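Why does an abstention by a permanent member not count as a veto?

Posted by Prikska, June 2021

I am preparing a short briefing for a civic association and would be grateful for clarification on a point of procedure. Article 27 of the United Nations Charter states that decisions of the Security Council on substantive matters require nine affirmative votes, "including the concurring votes of the permanent members." Read plainly, this suggests that all five permanent members must vote in favor. In practice, resolutions are adopted when one or more of them abstain. On what legal basis is this done, and has the practice ever been formally challenged? I have read 16 pages of commentary on the subject and the authors appear to assume that the reader already knows.

Jestent

The wording of the Charter has not been changed on this point. What has changed is the accepted reading of it. From the early years of the Council, permanent members abstained on substantive questions, and successive presidents of the Council declared the resolutions adopted. No permanent member maintained that its own abstention should have blocked the result.

The matter came before the International Court of Justice in the proceedings on Namibia. South Africa argued that the resolution requesting the advisory opinion was invalid, as two permanent members had abstained. In its opinion of 1971 the Court rejected that argument. It held that the practice had been generally accepted by the members of the United Nations and that a voluntary abstention did not prevent the adoption of a resolution.

Two related points should appear in your briefing. First, procedural matters are decided by any nine members, and no veto applies to them. Whether a matter is procedural can itself be disputed, and that preliminary question has at times been treated as open to veto - the so-called double veto. Second, under Article 27(3) a party to a dispute is required to abstain from voting on decisions under Chapter VI. This duty has been applied unevenly.
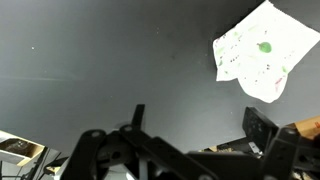 Absence is a separate question. The Soviet Union was not present when the Council voted on Korea in 1950, and it later disputed the validity of those decisions. The Council did not withdraw them. Most writers now treat absence in the same manner as abstention, although the 1971 opinion did not address it directly.

Mak

A veto means voting no. Abstaining is not voting no. Governments abstain when they dislike a text but do not wish to be held responsible for stopping it.

Jiltness

The answer from Jestent is correct. I would add that the number nine dates from the enlargement of the Council in 1965. Before that the Council had 11 members and seven votes were required, so older books will give a different figure. The original poster should check the edition before quoting from it.

Related items
Can the General Assembly act when the Security Council is blocked?
How are the ten elected members of the Council chosen?
Are all Security Council resolutions legally binding?
What is the difference between a presidential statement and a resolution?
Who sets the agenda of the Council each month?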